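Health | Regional News

Cowie Hospital to open expanded surgical wing in March

24/02/2022

Cowie Hospital has confirmed that its expanded surgical wing will open to patients in March, following final approval of the project by the Prurik County health board.

The wing adds 39 inpatient beds and a separate entrance for day patients on Sedetti Avenue. Construction was carried out by Homine Building Group, which also completed the hospital's parking deck.

The hospital reported 1668 people on its waiting list for elective procedures at the end of last year, of whom 951 were waiting for general surgery. Under the new schedule, the wing will handle up to 68 procedures a week – including hernia repair, gallbladder removal and certain bowel operations.

Patients with existing appointments do not need to contact the hospital. Letters giving new dates and arrival times will be mailed before the wing opens. The outpatient clinic will remain in the main building, and the shuttle bus will continue to stop at the north entrance.

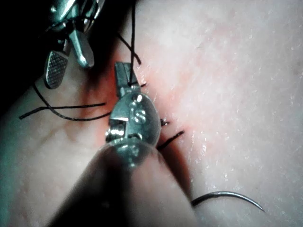 Surgical instruments at work over tissue.

Visiting hours in the new wing will be the same as in the rest of the hospital. Parking fees are unchanged.

Comments (3)

deb_in_prurik: My mother has been waiting since last spring for her gallbladder. Hope the letters go out on time.

R.T.: Is the Sedetti entrance open on weekends?

northside68: More beds are good but are they hiring more nurses? Article doesn't say.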